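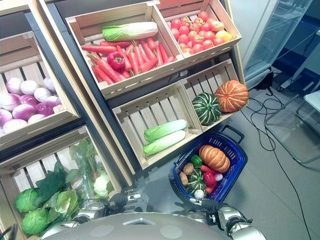 Photo: Nermin Uysal / Cludar

Oğuzhan Gökçe handles purchasing for Cludar, where a humanoid robot is being taught to pick groceries from a mock produce stand. When we spoke, he had next year's equipment plan open and was still moving lines around in it.

"People ask what the robot costs," he said. "I spend more of my week on hands, cables and vegetables."

The vegetables are artificial. The first order came to $946, and Gökçe thinks it was money well spent. Real tomatoes bruise, and he didn't want a weekly produce bill. The baskets are ordinary blue plastic shopping baskets. "Those I don't even put out for quotes."

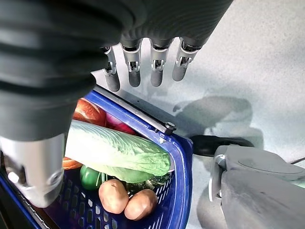
Page last updated Sep 28, 2022

Hands get their own line in the budget. Gökçe set aside $2,000 for finger parts and coverings, and he now wishes he had asked for more. He compared quotes from Grarnau and Zetus and went with Zetus on delivery time: 17 days, against a date Grarnau wouldn't put in writing.

"A cheap part that shows up late is an expensive part," he said. "I have engineers on salary waiting for it."

His colleague Krešimir Stan, who runs the sessions, would like a complete spare hand on the shelf. Gökçe has turned that down twice. He would sooner buy the joints and screws that wear first and look at it again after the winter.
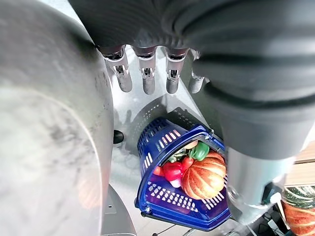

What he would buy first

Asked what a smaller team should plan for, Gökçe started with the floor. Measure it with the display in place, he said, and leave room for a person to stand beside the robot. Then price the cables. His first plan had one figure for "wiring," and it was gone in September.

He would also hold off on a second robot. "Get one working through full baskets. Pumpkins, cabbage, potatoes, all of it mixed together.

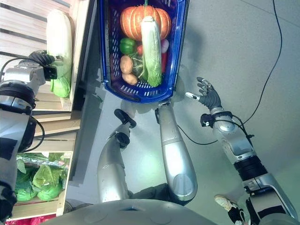
Then you know which parts you're going to need two of." The request for that second machine is written, he said, and he hasn't sent it upstairs yet. He is waiting on a service contract from Soriano, and the price of that will decide whether it goes into this budget or the one after.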